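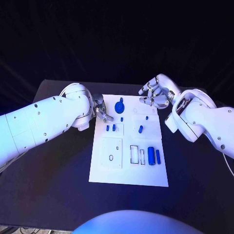 Two-arm station with the white task board and blue parts. Gripper on the left, multi-fingered hand on the right.

Workshop tips: sharing a bench with a two-arm station
Storkum Workshop Notes, updated 21/05/2025

These tips come from the assembly room at Hurton, where peg and gear insertion moved from hand benches to arm stations in October. The bench hands now set boards, clear faults and check fits. Most of the trouble since then has been in setup.

Board placement
Set the board square to the near edge of the table. Mark two corners with low-tack tape on the tabletop. A board that has crept 2 mm will still look straight from a standing position, so check it against the tape at every parts change.

Surface
Use a matte, dark top. Gloss paint throws reflections that get read as edges. Wipe with a dry cloth only; spray cleaner leaves streaks.

Parts
Sort pegs by diameter before the shift. Thin rods and thick cylinders go in separate trays. Check bores with a go/no-go pin and reject any part with a burr. A person feels a burr and turns the part. The station pushes until it faults.

Cables
Leave slack at the wrist and test it by moving each arm through its full reach at low speed. Tie floor cables back before anyone brings a cart through.

Staffing
One person can watch up to 11 boards an hour and still log faults properly. Past that, the log gets thin. Rotate watchers every 43 minutes; watching is harder on the eyes and neck than hand fitting was. Keep one hand bench in use so the feel for a good fit is not lost. The Dalla line gave theirs up and had to retrain.

Fault log
Write down the board, the part and the slot. "Jammed" alone is no use to the next shift. Blank sheets are form 638, in the drawer under the Ayala press.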